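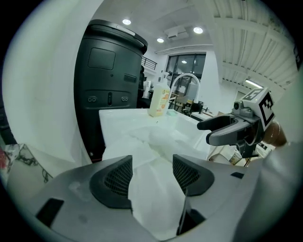 Upkeep of the Girora hand-held gripper pair – term project report

Projects > Mechatronics > Year 3 > Jardine building > Girora upkeep

Search reports Enter keyword Go

1. What the project was

We were given the Girora pair halfway through its life. Two hand-held grippers, left and right, one per hand, no arm. You close the fingers with a trigger, the camera on top records, the marker cube behind the camera is what the tracking locks onto. The kitchen area at Jardine is the work site – sink, soap, sponge, that sort of thing. Tasks are washing-up and wiping mostly.

Our job was not the data. Our job was to keep both tools in the same condition from the first session of the term to the last, and to write down how. The group before us left a box of screws and half a page of notes. This report is meant to be the other half page.

2. State at handover

Left tool OK mechanically. Finger travel smooth, trigger spring a bit soft. Housing scuffed. Mesh in both of the openings at the front was furry with lint, which we think had been there for a while.

Right tool worse. Upper finger (the hooked one) had sideways play, you could feel it click. Cube bracket loose. The cube would still look straight on the bench and then rotate a hair when you grabbed something heavy. Skunora, the logging program, does not warn you about this. It just gives you a pose that is slowly more wrong.

There was an old calibration file with no label. We used it for one session, then threw those recordings out.

3. Setup procedure as we ended up doing it

Done at the start of every session. Takes 15 minutes if nothing is wrong.

a) Both tools on the bench, power off. Wipe housings with a damp cloth, then a dry one. Not the lenses with the same cloth.

b) Lens cloth on each camera. Breathe on it, wipe once, stop. We scratched a spare module by being keen.

c) Check cube faces. Any smear, any lifted corner on a marker, fix it now. A marker with a shiny fingerprint on it drops out under the ceiling lights.

d) Grip the cube between finger and thumb and try to twist. If it moves at all, re-tighten bracket and redo calibration. No exceptions. We made one exception and it cost us an afternoon.

e) Open and close the fingers all the way, ten times or so, slowly. Listen. Gritty means dirt in the slide.

f) Power on, open Skunora, check both tools show up and are the right way round. Left/right got swapped twice in the term after somebody changed cable ports. We put coloured tape on the plugs afterwards.

g) Zero the finger width. Fingers fully closed, press zero, fully open, press max. Write both numbers in the log book.

h) Short test recording. Walk up to the sink, touch the rim with both tools, walk away. Play it back before doing anything real.

4. Faults and what we did

4.1 Cube bracket, right tool

Two screws into printed plastic. The threads had been stripped and somebody had used glue. We cut the glue out, drilled through and put in heat-set inserts with new screws. Thread locker, the weak kind. After that the twist test passed for the rest of the term.

Recalibrated straight after. Tracking error on our test jig before the repair was bad enough that the two tools seemed to pass through each other in playback. After the repair they did not. We would like to give a proper figure here but the jig was made of MDF offcuts and we don't trust it past a millimetre or two.

4.2 Finger play, right tool

Worn pivot bushing. Ordered a set from Briminix, the wrong size came, ordered again. In the meantime we ran with a washer shimming it. Works, squeaks. Proper bushings went in during March and the click is gone.

When you take the finger off, note which way the hook points and mark it with a pencil. Goes back on upside down very easily. We did this.

The inner face of the lower finger is a softer pad. It picks up grease from dishes and then things slide. Dish soap and a toothbrush, rinse the cloth not the tool, dry properly. Alcohol made the pad go tacky on our spare so we stopped using it.

4.3 Lint and moisture

Working next to a sink is hard on these. They are not sealed. The mesh keeps out crumbs and bigger stuff, it doesn't keep out spray. Our rule became: tap off before the tools come over the basin unless the task needs it running, and if a housing gets splashed the session pauses. Wipe, tip it mesh-side down, wait, carry on.

Mesh gets cleaned with a dry paintbrush from outside. Do not push a cotton bud in. Fibres come off and go exactly where you don't want them. Vacuum on low also works if you hold the nozzle a bit away.

4.4 Trigger spring, left tool

Soft at handover, failed outright near the end of the term. Fingers would close but not come back open. Replaced both springs, left and right, from the same packet so they feel the same in the hand. People using the pair noticed right away if they didn't match, more than we'd expected.

4.5 Lighting

Not a fault of the tool but it ended up in the fault log anyway. The kitchen has round recessed lights overhead and a fluorescent fitting, and there's a big window behind the sink with more lights showing through it. With the tool tilted a certain way the cube face goes washed out. We lowered exposure by a step and that mostly fixed it. Matte laminate on the markers would be better, we ran out of time to print them.

5. Logging

Every session got a page. Start time, who used which hand (by initials), zero and max finger width, twist test pass/fail, anything weird. Total grasps logged by Skunora over the term was 3,971 across both tools. Of the recordings we kept, 142 needed no correction. Another 23 were usable after re-running the tracking, so 165 all up.

What the log was good for – finger width drift. On the right tool the max reading crept down week by week before the bushing swap and we only saw it by flipping back through the pages. On screen each day looked fine.

What it was bad for – remembering to fill it in at the end. The end-of-session box is blank on a lot of pages. If we did it again the log would be a laminated sheet on the wall with tick boxes and a pen on a string.

6. End of session

Power off in Skunora first, then at the tool. Wipe down. Pads off the bench so they don't take a set. Tools go in the foam tray lying on their sides, never standing on the cube. Trays stay out of the kitchen overnight, it gets humid in there when the dishwasher has been run.

Batteries on the charger, and look at the charger light before leaving, the left bay has a bad contact and needs a wiggle.

7. Parts used

Heat-set inserts and screws for the cube bracket
Bushing set, Briminix (two orders, see 4.2)
Trigger springs, one packet
Lens cloths
Paintbrush, toothbrush
Coloured tape for plugs
Weak thread locker

Total was under the project budget, the second bushing order included. Receipts are in the back of the binder.

8. Things still to do

– Matte markers for both cubes
– Real calibration jig in aluminum, the MDF one has swollen
– Charger bay contact
– Skunora should flag when the cube moves relative to the camera. We wrote this up as a request, no answer yet
– Spare upper finger for the left tool, we only have rights
– The step d) re-calibration takes too long. Most of it is waiting for the program to find all cube faces, holding the tool at odd angles with your arm getting tired. A stand would help

9. Notes on how we worked

Splitting by tool (one of us on left, one on right) was a mistake at the begining. The two drifted apart in how they were adjusted and then didn't feel like a pair. From mid-term we split by job instead, one person does all mechanical, one does all calibration, on both. Should have been like that from the start.

Also should have taken the handover notes more seriously. The loose bracket was in there, in pencil, with an arrow.

Comments (4)

reader, 2nd year
what size inserts did you use for the bracket? ours strips too and we're about to do the same thing

report group
M3, the short ones. Go slow with the iron, the plastic there is thin and the first one we did leaned over

anon
We use alcohol on the finger pads and have had no trouble, maybe a different batch? Will check ours for tackyness anyway.

lab tech
Charger contact is on my list. Please stop wiggling it.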